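How to Teach a Robot to Tidy a Desk (Slowly)

You may have been told that robots will do all the chores one day. Perhaps you have stopped making your bed while you wait. This page is for you, and it comes with some bad news about the date.

The robotics club in Drarnport meets after school, from four o'clock until somebody's parent starts jingling car keys. Last year the club built a robot that followed a line of black tape across the floor. It was very good at this. It also followed a crack in the floor, a shoelace and the shadow of a chair, so this year the club decided to try something with arms.

The project is named Hekov. Everybody in the club put a word in a hat, and that was the one that came out. The word does not mean anything, and the member who wrote it has never owned up.

What is the robot supposed to do?

Hekov's job is to sort out desk stuff. You give it a pile of pens, pencils and whatever else has wandered in, and it puts each thing where it belongs. You could do this in less than a minute, if you were ever in the mood.

For a robot, it is a terrible job. A pen is thin and it rolls. Pens lie on top of other pens. A spoon is wide at one end and skinny at the other, and shiny too, and shiny things confuse cameras. A robot doesn't know any of this when it starts. It doesn't even know that a spoon is one thing and the pen touching it is a different thing. You worked that out as a baby, probably while throwing the spoon.

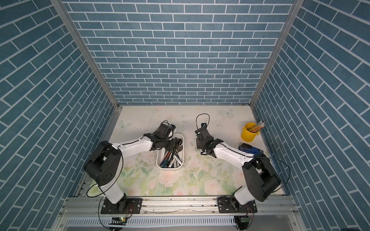
Each arm is a chain of stiff parts joined together by motors. Think of your own arm: shoulder, elbow, wrist. At a robot's joints, a motor does the work your muscles do. At the end comes the gripper, which opens and closes. You have four fingers and a thumb and can play the piano with them. A gripper can pinch. It is like going through life wearing oven mitts, and you would be surprised how much you can get done that way, and how cross you would be.

So how does it learn?

There are two main ways to tell a robot what to do.

The first is to write it all down. Move left this far. Go down this far. Close. Go up. This works beautifully as long as the pen is in exactly the same place every time. Move the pen by the width of your thumb and the robot will proudly pick up some air and put the air away for you.

The second is to show it. A person steers the arms through the whole job while the computer writes down how every joint moved and what the cameras saw. Then the person does it again. And again. Each go is called a demonstration. When there are enough of them, the computer looks through the lot and hunts for patterns, such as "when the pen looks like that, the arm goes like this." After that it tries the job on its own and everyone holds their breath.

Hekov is being taught the second way. The club's goal is 400 demonstrations. By February they had 193, and Morven Mowat, who is eleven, had done 73 of those. She says she now dreams about pens. Leif Backlund, who runs the club, says this is normal, although he has not told us how he knows.

Why so many?

Because a robot only gets good at what it has seen. If every demonstration starts with the pens pointing the same way, then pens pointing the other way will be a total mystery to it. So the club has a rule: mix everything up before each go. Turn things over. Slide things along. Use the ugly marker that nobody likes.

Mistakes need some thought as well. If you drop a pen and calmly pick it up again, that is a useful thing for the robot to watch, and it might learn to do the same. If you drop a pen, shout and let go of the controls, the club throws that one out. (The computer does not record shouting, but it does record an arm doing nothing for a long time.)

How does a robot see?

Some robots have one camera that looks at the whole table, a bit like you sitting in a high chair. That view is good for finding things. It is not so good at the last moment, when the arm gets in the way of the very thing it is trying to grab. You can test this by holding your hand in front of your face and looking for your nose.

So people often put another camera on the wrist. It rides along with the gripper and gets a very close view. The trouble is that it sees a great deal of robot and not much of anything else, and when the arm tips over, the whole world tips over with it. A computer doesn't get seasick. Leif does, if he watches the screen for long enough.
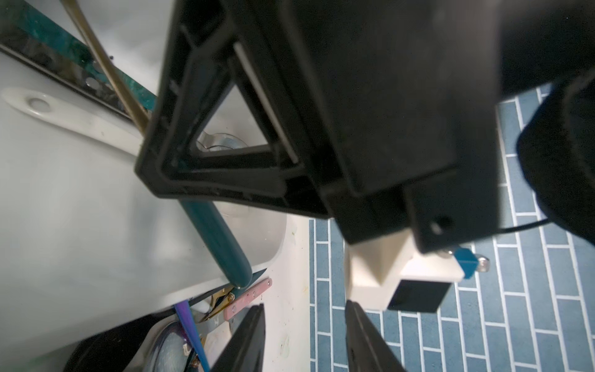 Try it yourself: the Prirkeo game

You don't need a robot for this. You need a friend, a blindfold and some pencils on a table. The club plays it on the first day, and it is named after the cat of the member who made it up.

1. One of you is the robot. The robot wears the blindfold and may only use one finger and one thumb.

2. The other one gives the orders. You may say only left, right, forward, back, up, down, open and close.

3. Put one pencil into a cup. Then swap places, so that you both get a turn at being annoyed.

4. Now move the cup and use exactly the same orders as before. See where the pencil ends up, and check your lap first.

If you are still friends afterward, you might like robotics. The club meets again at four.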